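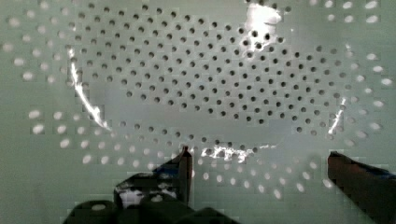 Nilmini Herath
Contributing editor, materials and repair

Search articles, authors, topics

Filed under: Home & Workshop / Surfaces

5 min read

A perforated sheet is mostly a matter of arithmetic. Hole diameter, pitch and pattern are fixed before the tooling is set, and between them they decide how much of the sheet remains. The proportion removed is called the open area. It governs how much air, water or light gets through, and a good deal of the strength.

The commonest arrangement is the staggered one, in which each row is shifted by half a pitch from its neighbour. A hole then sits opposite the gap in the next row, and the material between holes is spread evenly. Square rows are easier to mark out by hand but leave long straight channels of solid sheet. For a given hole and pitch, staggering removes more material without thinning the bridges.

Anyone who has tried to judge a perforated surface by eye will know that identical holes can look quite different. Where there is something dark behind, they read as crisp charcoal dots. Where light comes through, they turn white and seem larger, with soft edges. On a pale grey-green face both effects can appear side by side, a dark cluster in the middle and bright dots round it, with the same spacing throughout. Glare adds a third effect, a hard white line across the face that competes with the pattern and can hide a scratch completely.

At the Llewellyn workshop in Prorkcombe, where I spent part of October going through their sample drawers, inspection is done twice for this reason. The sheet is first laid on black card, then held up to a window. The card shows up burrs and chipped rims. The window shows blockages. A hole that stays dark when its neighbours are bright has paint, lint or scale in it.

The drawers hold 1395 samples, indexed by hole size and then by pitch. The index was drawn up by a supplier in Trosau, and its labels give the pitch first, a source of regular confusion. A card marked 6 and 50 refers to a six millimetre pitch and a 50 per cent open area. The hole diameter has to be worked out from those two, or measured with a pin gauge.

Cleaning is the part most owners get wrong. Wiping across the face pushes dirt into the holes and leaves a ring at each rim. A soft brush should be used from the back, followed by warm water and a little washing-up liquid, and the piece stood on edge to drain. Wire should not be used on a painted face. For a stubborn hole, a wooden cocktail stick turned by hand is enough.

Painted pieces need a further check at the rims, where the coat is thinnest. The workshop uses a finish sold as Kiditia, applied in two light passes from opposite sides. One heavy pass will bridge small holes, and a bridged hole has to be cleared before the paint hardens. Of 19 repainted samples I looked at, the bridging was nearly always in the outer rows, where the spray had been allowed to slow down before the turn.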